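Grera opens simulated teleoperation set to outside labs

9/7/22 — Grera has released 3,901 remote-control demonstrations recorded with a two-armed robot in a simulated home. An operator drives both arms by handheld controller while the software logs joint positions, gripper commands and several camera views.

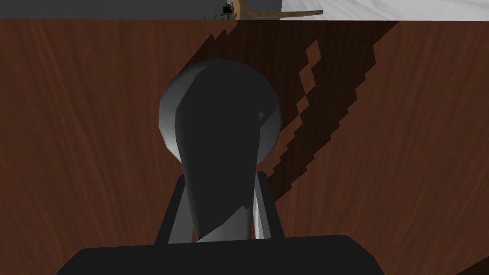 Of the total, 2,551 episodes were kept as training data after review. Another 391 were set aside for testing. The remainder are included but flagged, mostly for long pauses by the operator.

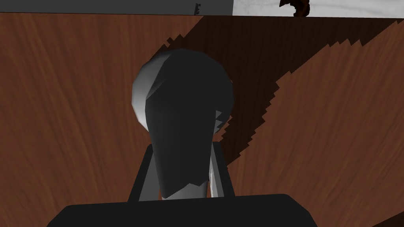

Zhenhua Peng, who led the recording work, said operators needed almost 3 hours of practice before their logs were usable. "Depth is the hard part on a flat screen," Peng said. Playback runs in Plavon, the company's own simulator — a converter for other formats is due in February.
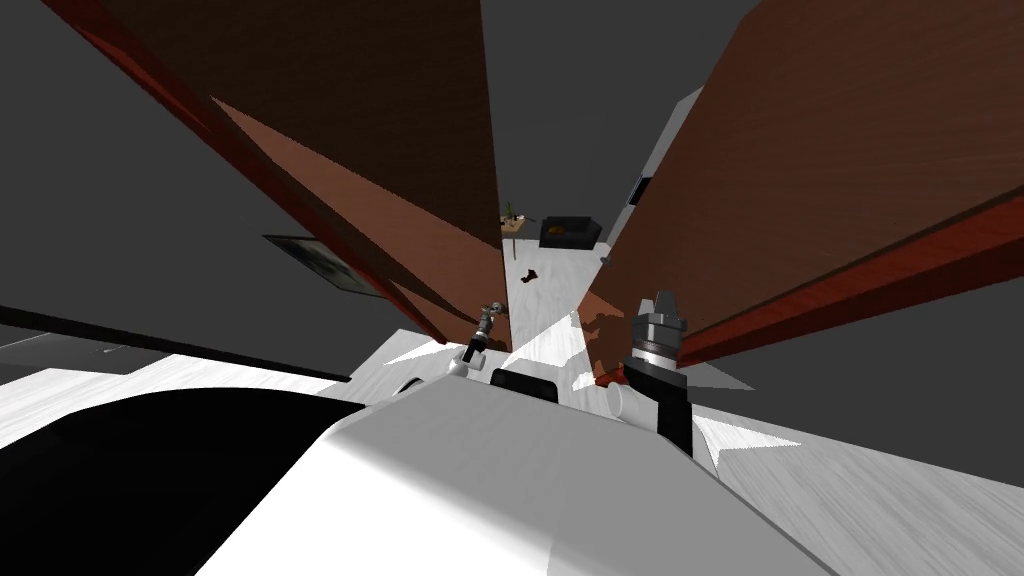 Both grippers between two brown wooden panels in the simulated room.

Each episode carries a task label and an operator number.

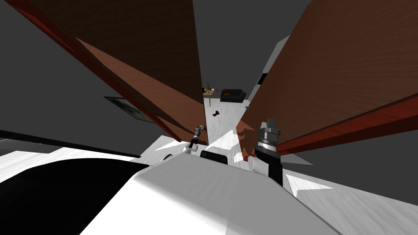
Can labs add their own demonstrations?
Labs can submit recordings made in Plavon, and Grera will check them before the next release.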